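dender_dawn
Two months since Rirov put the arms in our folding room, and I've gone back and forth on them more than I'd like to admit. My wrists feel better, bless them, but the job is different. I used to fold and chat all shift, and now I mostly watch and pick up after it.
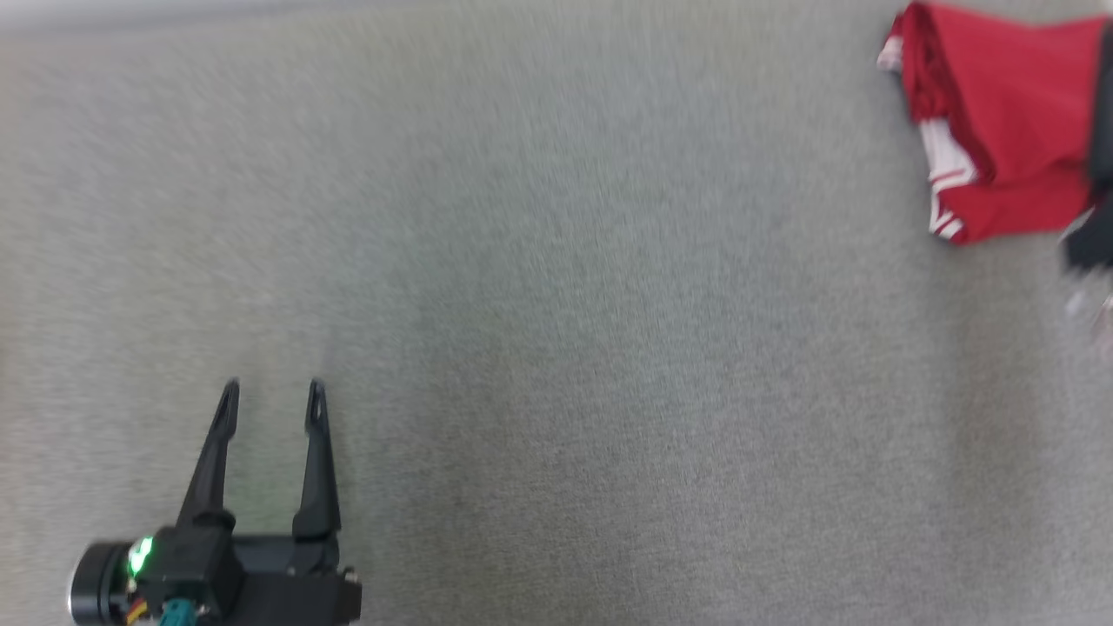
My hours are the same, thank goodness, though the quota went up to 1,215 pieces a week for the room and I do feel that.

wirley77
Then it's a speedup, Dawn, sorry. Ours at Wirley started the same way.

Zhenhua Yu
I'd push back a little, friend. I folded by hand for 14 years and my shoulders are shot – I'd have taken the help gladly. Ask for the training pay, though!

dender_dawn
Asking in May, I promise. The red shorts are what I get called over for most. 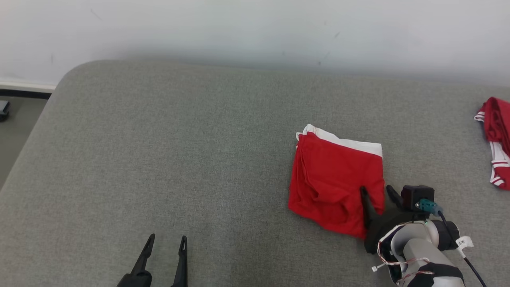
One pair folded, one to go.

wirley77
Fine, but get the quota in writing.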